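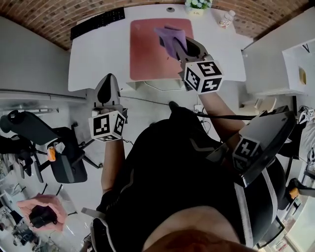
Trillovbridge singer and keyboard player Philomena Laryea will release her first album in 11 years this July, her label Jisaven has confirmed.

The record, titled Petkov, was made with producer Fikri Hartono and runs to nine songs. Laryea wrote most of them on an old electric organ she bought from a church sale, and she plays nearly every part herself. Bassist Azlan Manurung appears on 5 tracks, and Noémie MacPherson sings backing vocals on the closing song, "Hornier Road."

Laryea's last album sold modestly when it came out but has picked up listeners since Jisaven put it back on vinyl. The first pressing of 261 copies was gone in a morning, and the label has repressed it twice. 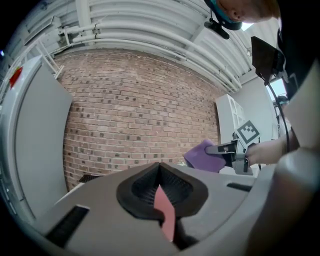 "I never stopped writing, I just stopped sending tapes to people," Laryea said in a statement. "Fikri kept calling, so in the end I played him a few things over the phone."

The first single, "Low Water," is out now. It runs a little over six minutes and will be sold as a 12-inch with an instrumental version on the other side.

Laryea will play a release show at the Hornier, a 168-seat room in Trillovbridge, with Manurung on bass and Anas Saliba on drums. The set is planned at 90 minutes and will include older songs. Doors open at 7 p.m. Tickets are on sale through the venue, and further shows will be announced later in the summer.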